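Caring for Timber Tabletops in Staneser Residences

Residents are responsible for the routine care of the timber furniture supplied with their unit. The procedure set out in this guide applies to all tables with a clear finish. Oiled and waxed surfaces are covered separately in the Rurnov care sheet.

Before you begin

Remove all items from the table and shake out any placemats. You will need two soft cotton cloths, a bucket of lukewarm water and a mild dishwashing liquid. Scourers, methylated spirits and cream cleansers must not be used.

Cleaning

1. Wipe away crumbs and grit with a dry cloth.
2. Dampen the second cloth in soapy water and wring it out well.
3. Wipe in the direction of the grain, working from one end to the other.
4. Go over the surface again with clean water, then dry it at once.

White rings left by hot mugs should be reported before any treatment is attempted. Quote form 592 and the colour code printed under the table.

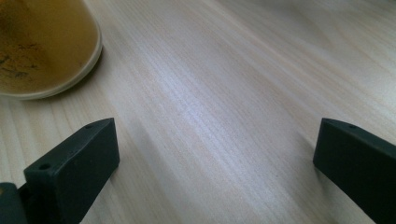

May I use furniture polish between cleans?
Silicone polishes are not permitted, as they interfere with later refinishing. A dry cloth is sufficient.

Enquiries: Roksolana Horobets, Furnishings Office, extension 708.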